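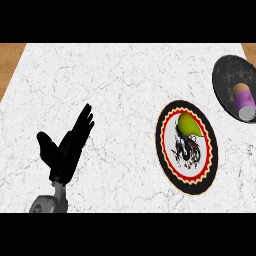 ## 4. Setting up a building in Milten

Complete this section before you add owners or issue levies. You need manager access and a copy of the registered plan for the building.

### 4.1 Create the building record

1. Sign in to Milten and open **Buildings**.
2. Select **New building**.
3. Enter the building name exactly as it appears on the registered plan. Short names such as "Bronora" can go in the **Display name** field.
4. Enter the street address and the plan number.
5. Choose the month the financial year ends. The default is December.
6. Select **Save as draft**.

**Note:** A draft building is visible to managers only. Owners can't see it until you publish it in step 4.4.

### 4.2 Add the units

1. Open the draft and go to the **Units** tab.
2. For a small building, select **Add unit** and fill in each row by hand.
3. For a building with more than 25 units, use the import sheet. Column 3 is the unit number and column 4 is the ownership share.
4. Check the total at the foot of the page against the plan. The two must match before you can go on.

Parking spaces and storage rooms with their own title are entered as units. If they are part of a unit's title, list them under **Extras** on that unit.

**Caution:** Don't change ownership shares after the first levy run. Milten doesn't recalculate past levies – you would have to reverse each one separately.

### 4.3 Assign the manager and contacts

1. On the **People** tab, select the account manager.
2. Add a backup manager. This person receives approval requests when the account manager is on leave.
3. Enter an after-hours phone number for urgent repairs.
4. Under **Contractors**, link any service agreements already in place.

If the building has moved from Skasico, old contractor codes won't carry over. Enter them again, or send the list to Mariama Yakubu in system support.

### 4.4 Publish

1. Select **Review**. Missing items are marked in red.
2. Fix any marked items and save.
3. Select **Publish**.

Records published before 9 p.m. show in the owner portal the next morning. To withdraw a building after publishing, see section 9.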